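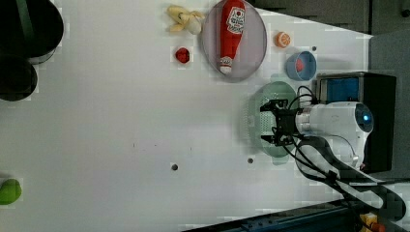
Sellano's view, passed on by email this morning, is that we should stop calling it table clearing until the thing can do a real kitchen table, with gravy on it. Fair enough. I've changed the heading in the log to "sorting and clearing, dry items" and left the old entries as they were.

June, bench 2, started 9.40

Task list unchanged: food to the bowls, dishes stacked, table left clear. Running the policy trained on the 1,136 demonstrations from Sturton plus our own 298. Gripper pads changed before the start, old ones kept in the drawer under the bench.

74 attempts before lunch. Hard toys are mostly fine now. The strawberry gets picked from nearly any angle. The banana is worse, because the arm goes for one of the open bits of peel and the rest swings round and catches the next thing along. The plush ketchup bottle is slow but it does get lifted. It squashes, the fingers close further than expected, and the controller sits there deciding whether it has hold of anything. Raised the grip timeout to 500 ms and that cured most of the dithering.

Plates are still the problem. The green one with the holes in the middle gets pinched at the rim and then tips. The oval one is see-through enough that the depth reading comes and goes, and twice the fingers came down hard on the table beside it. Stopped both times by hand. Tried the Relach depth filter, slightly better, not enough to keep.

Asked by Ogura whether it could do the tea room washing-up by autumn. Said no. It could probably put fruit in a bowl if someone laid the fruit out first — a person would be done before the arm had homed.

To do:
Re-seat the cable guide, it drags on the far reaches.
Plates only tomorrow, both sorts, matt spray on one oval as a check.
Ask Sturton how they lit theirs.
Lower the approach speed over the oval plate.

Stopped at 4.15. Arm parked, logs copied over.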